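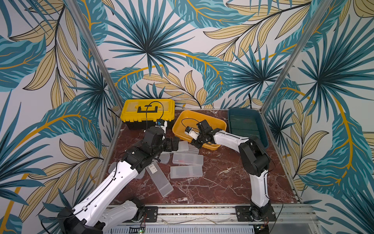 Sveinbjörnsson

Dodside workshop opens its doors for a day of robot sorting

The robotics workshop in Dodside held its open day on Saturday, 18 April 2020, and visitors could stand close to the bench and watch two robot arms at work among frosted plastic boxes and a yellow tray. The programme was simple: a short talk in the morning, then demonstrations until the late afternoon.

The two arms are bolted to one rail along the front of the table, and each has a small camera at its wrist. Many visitors asked first about the wallpaper with the big palm leaves. The staff explained that a busy background is useful for them, as the arms must learn to find a box in any kind of room and not only in front of a plain grey wall.

The task of the day was tidying. Clear and frosted plastic is difficult for a camera, because the colour of the table comes through it and the light makes white stripes on the edges. For this reason the team has chosen it for the project, which is called Utska and has been running since August. Until now the team has recorded 3,000 attempts at picking up a box or a tray, and 686 of them were made with the ribbed kind.

The fingers come down open, one on each side of the tray, and close only when the position is good. To a person this looks slow - one boy told his mother he could do it faster - but the staff said that speed is not the goal at this stage.
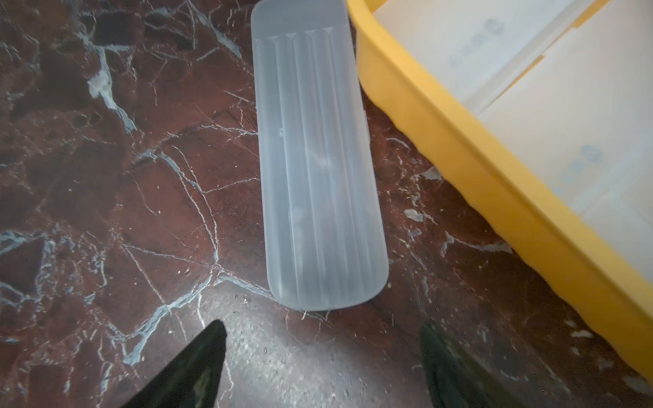
What comes next

The workshop will take the same bench to Clilley in August, with 12 places for school groups. Teachers can book by telephone or at the front counter in Dodside. Entry is free, and the centre in Clilley has parking at the back.

Filed under: Community > Science and Technology

Related items
Clilley library extends its evening hours
Repair morning returns to Dodside hall
School science fair looks for judges

Last updated: Monday, 9:40 am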